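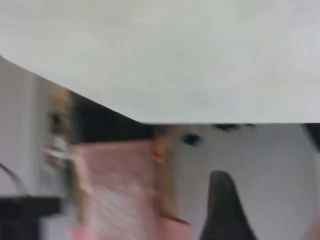
Uzma Dhanial

Minutes of the Building Services Working Group
Durnia Street Annex, June 2024

Present: Amna Yousafzai (chair), Daniyal Pirzada, Yolotzin Valdovinos, Uzma Dhanial (minutes)
Apologies: Shamim Mirani

1. Minutes of the previous meeting

Accepted with one correction. Under item 4, "return air temperature" should read "supply air temperature." D. Pirzada to replace the copy on the shared drive.

2. Matters arising

2.1 The door closer on the second-floor stairwell has been adjusted. Closing force is now within the limit stated in the access policy. Item closed.

2.2 The lighting controls manual has not been found. Y. Valdovinos has asked Warkeo for a replacement and was told to expect it by mail. Item remains open.

2.3 S. Mirani reported in writing that the loading dock drain was cleared and the grate refitted. The grate sits slightly proud of the slab on the north side. To be checked at the next walkthrough.

3. Ventilation balancing, ground floor

3.1 Y. Valdovinos presented the readings taken by Solanki. Of the 15 supply outlets measured, three were below the design airflow. All three are on the branch serving the copy room and the small meeting room.

3.2 The group discussed whether the shortfall is caused by a damper set too far closed or by a leak in the flexible duct above the copy room ceiling. Solanki's report does not say. The static pressure at the branch takeoff was not recorded, and without it the two causes cannot be told apart.

3.3 D. Pirzada noted that the filters were changed between the first and second set of readings. The two sets should not be compared directly. The table in the report places them side by side and gives a percentage change, and he asked that this column be removed before the report is filed.

3.4 A. Yousafzai asked whether complaints about stuffiness in the small meeting room matched the low readings. Y. Valdovinos said the complaints predate the most recent damper work and that occupancy at the time was above what the room was designed for.

Action: Y. Valdovinos to request static pressure at the takeoff and a corrected table.
Action: D. Pirzada to open the ceiling above the copy room and inspect the flexible duct.

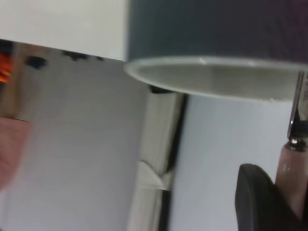

Fig. 2. Dark gray cylinder with pale rim.

4. Water heater replacement

4.1 The quotation from Vaditz was reviewed. The price is $2,311 including removal of the existing unit and excluding electrical work. The quotation is valid until the end of the month.

4.2 The existing unit was installed 13 years ago. The anode rod was last inspected before the change of maintenance contractor and no record of its condition was kept. A. Yousafzai considered that a further repair was poor value given the age of the tank.

4.3 U. Dhanial asked whether the expansion tank was included. The quotation lists "fittings as required," and the group agreed this was too vague to rely on. The pressure relief discharge line also needs to be named as a separate line, with its termination point stated.

4.4 Y. Valdovinos preferred a smaller capacity, on the grounds that the showers in the annex are no longer in use. D. Pirzada disagreed, as the kitchen draw at midday is the governing load. Left undecided until the meter readings are available.

Action: U. Dhanial to obtain a revised quotation from Vaditz.
Action: D. Pirzada to supply hot water meter readings for one full week.

5. Key register

5.1 The register and the key cabinet do not agree. Two keys to the roof hatch are listed as returned but are not on their hooks. Holders to be contacted by email. If the keys are not located, the hatch cylinder will be changed and the cost charged to the maintenance budget.

5.2 Agreed that contractors will sign keys out at the front desk only. The practice of leaving the plant room key in the mail tray is to stop.

Action: S. Mirani to contact the holders.

6. Other business

6.1 Parking spaces next to the recycling enclosure will be closed while the fence posts are reset. Notice to be posted at both entrances.

6.2 The annual backflow test is due in December. Booking to be made early, as the tester was unavailable on the date requested last time.

7. Next meeting

Date to be circulated by the chair once the revised quotation has been received. Meeting closed.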